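Keep the Bag Clear

Posted 25 December 2024

In August I moved from a house in Diltville to an apartment which has 2 closets. I say this first because many people who write about order at home have a garage, a basement and a room with shelves to the ceiling. I have 2 closets and a long table. My opinion comes from these.

My opinion is simple. Small things should be kept in clear bags, the bags should stand in bins, and the number of bins should be small. I know that this is not the fashion. The fashion is woven baskets, cotton sacks with a string, and boxes of gray felt with a leather handle. They look very calm in a photograph. I bought such boxes too, from a shop called Tudard, and for one winter I was pleased with them. Then I needed a fuse.

To find the fuse I opened 15 boxes. All of them were the same gray. I had written small labels, but a label tells you only what you believed on the day you wrote it. One said "electric" and held candles, probably from an evening when the power was out and I was in a hurry. I found the fuse in a box with the word "sewing". After this I started to doubt the whole idea of hiding things from yourself.

A friend who likes beautiful rooms told me that clear plastic is ugly and that I will feel I live in a stockroom. I take this objection seriously. A crinkled bag shines in every lamp, it makes noise, and it never lies in a neat shape. When I put everything on the table to sort it, the table does not look like a page from a catalog. But a home is also a place where work is done, and a person who is sorting needs to see. 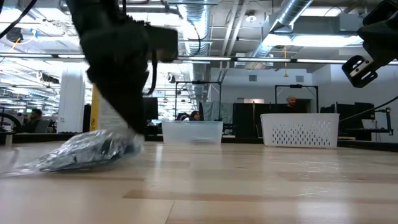
A clear bag, a clear bin and a white basket, all on one table.

Consider the difference between the three. The bag hides almost nothing. Even when you can't name each piece inside, you see that the pieces are dark or light, many or few, and your memory does the rest. The bin stands by itself and gives the soft bags a wall to lean on. The basket with small holes is a compromise, and I use it for things which are large enough that I can't lose them: towels, a winter hat, the iron with its cord. I would not put screws in such a basket. I have tried, and the smallest ones left through the holes.

There is a second objection, which is about plastic itself, and here I have less confidence. I don't think that anybody should go out and buy new plastic in order to feel organized. Most of my bags came around something else, for example curtains or a blanket, and they had been lying folded in a drawer for years. My two best bins are from Zanen and they are older than my television. If a bag tears, I cut it and use it under flower pots. Still, if you have glass jars and strong shelves, use the jars. They show their contents just as well, only they are heavy, and I don't like to lift them over my head.

What I can't accept is the advice to buy the containers first. In the Şimşekoğlu catalog, which comes to my mailbox without my asking, I saw a complete closet set for 1,336 dollars, and the same set with lids for 1,414. I read the page two times. For the price of the lids alone one could buy many good bins. And a lid, in my experience, becomes a shelf. You put one thing on top of it, then another, and soon you don't open the bin again until you move.

So I sort first, on the table, with everything lying flat. Buttons with buttons, cables with cables. When a group is finished I press the air out of its bag with my hand and fold the loose end under. Some groups are too small to deserve a bag and they go in with a neighbor. I don't write labels anymore, except for keys, where looking does not help.

My friend still has the felt boxes. She visited last month and asked if I had a spare battery for her watch, and I could see it from the door of the closet, in its bag, between the tape and the shoelaces. She took the battery and said that my closet is ugly. I agree with her about the closet.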